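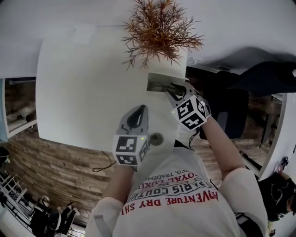
Getting the wobble out of a folding table

Print this page | E-mail this to a friend

Posted by Zinhle Ndlovu in Furniture and Repairs

I have a white folding table, the sort sold to people who say they are going to take up sewing. It's a Gallardo, the long model that folds in half and has a carrying handle so you can pretend it is portable. I bought it second-hand in Jarkberg for 895, which the seller described as a gift. In October I moved it from the spare room to the kitchen and it has wobbled ever since.

It didn't wobble in the spare room, or if it did the carpet was too polite to mention it. The kitchen has old quarry tiles laid by somebody with strong feelings against straight lines. The wobble is corner to corner, and it is worst when anyone leans on the end nearest the window. Soup is out of the question. My daughter does her homework on it and her handwriting has started to look like evidence.

So far I have tried:

A folded beer mat under the short leg. Good for an evening, then it squashes flat.

Two folded beer mats. The wobble moved to a different leg.

Turning the table end to end. I got my hopes up with this one and it made a different noise.

Tightening every screw I could find underneath. One of them went round and round quite happily and I suspect it isn't attached to anything.

I don't want to buy another table. I also don't want to glue anything to the floor, as it belongs to the landlord and he visits. Is there a proper way of finding out whether it's the floor or the table? And can the screw that goes round for ever be rescued? There is also a slight dip in the middle where the two halves meet, if that matters.

Zinhle

Posted by Mpho Makhubela

Buy a new table. They aren't expensive and your time is worth something. I had one of those and it went to the tip in the end with the handle still on, which was the only part I'd have kept.

If you must keep it put a cloth over it.

Posted by Nobuhle Mokoena

A cloth won't help, Mpho, it will just give the soup something to soak into.

Zinhle, you have two or possibly three faults and they are ganging up on you. Take them one at a time and leave the beer mats out of it until the end.

First, floor or table. You need somewhere you know to be flat, and I'm afraid that's harder than it sounds in any house with character. A garage floor usually slopes for drainage, but a slope is fine so long as it's an even one. Failing that, a sheet of thick board on the kitchen floor, packed underneath until it stops rocking itself. Stand the table on it and press the corners in turn. Still rocks, it's the table. Stands still, it's your tiles.

My money is on both. With a folding table, the legs on each half are usually joined by a crossbar, so it's rare for one leg to be short all on its own. Far more often one of the frames has been twisted a little, generally by someone dragging the table sideways with the legs down. I'm not saying it was you. Lay the table on its face on a blanket, open the legs out and lock them, then crouch at one end and look along so that the nearer crossbar lines up with the further one. If they aren't parallel you'll see it straight away. A small twist can be pushed back by hand, with a second person sitting on the other half. Go gently and check after each push. I got carried away with mine and spent the afternoon bending it back the other way.

While it's upside down look at the leg braces. Each should have a ring that slides over the joint, or a catch that clicks. If the ring is cracked or has gone missing, the leg will feel locked when it isn't, and no amount of packing will cure that. Don't use the table for anything heavy until you've replaced it.

Now the screw. If it goes round and round, the hole has stripped. On a solid top you can take the screw out, pack the hole with matchsticks (heads off, please) and wood glue, let it set overnight, trim it flush and put the screw back in by hand. On a hollow plastic top this is no use whatever, there's nothing in there for the matchsticks to hold on to. You want a slightly fatter screw of exactly the same length. I stress the length. A longer one will come up through the top and say hello.

The dip in the middle is normally the centre catch. See whether there's one on both sides and whether both are done up. People miss the far one, me included, for the whole of one Christmas.

After all that, whatever wobble remains belongs to the floor. Get a screw-in adjustable foot if your legs will take one. If they're plain tube, measure the outside width first and buy a rubber cap to fit, mine are 19 mm but yours may well not be. Then cut discs from an old bicycle inner tube and drop them inside the cap, under the leg, until it stops. They don't squash like beer mats and your landlord won't see them. Mark that leg and the tile it stands on with a bit of pencil, or you'll be doing it all again the first time you mop.

Posted by Fatima Mofokeng

Seconding the inner tube. I've used it under a washing machine, a wardrobe and a piano stool.

One thing to add to what Nobuhle says. Before buying caps try simply turning the table a quarter of the way round, or a bit less, on the same spot. A table with four equal legs on a lumpy floor will often find a position where all of them touch. End to end is the one turn you've tried, and there are plenty in between. It may leave the table at a silly angle to the wall. Mine points at the fridge and we've got used to it.

The hardware counter at Relville sells the caps loose, in packs of 4. The Belau ones are softer and mark the floor less, but they do wear through.

Posted by Zinhle Ndlovu

Thank you all, even Mpho.

It was the far centre catch for the dip. I did not know there was a far centre catch. The crossbars are out by a finger's width at one end, so my neighbour Aicha Mansour is coming on Monday to sit on the other half while I push. The top is hollow, so no matchsticks, and I'm taking the old screw with me to Relville to get a fatter one the same length.

Fatima, I tried turning it. There is a perfect spot, with no wobble at all, and it blocks the back door.

Print this page | E-mail this to a friend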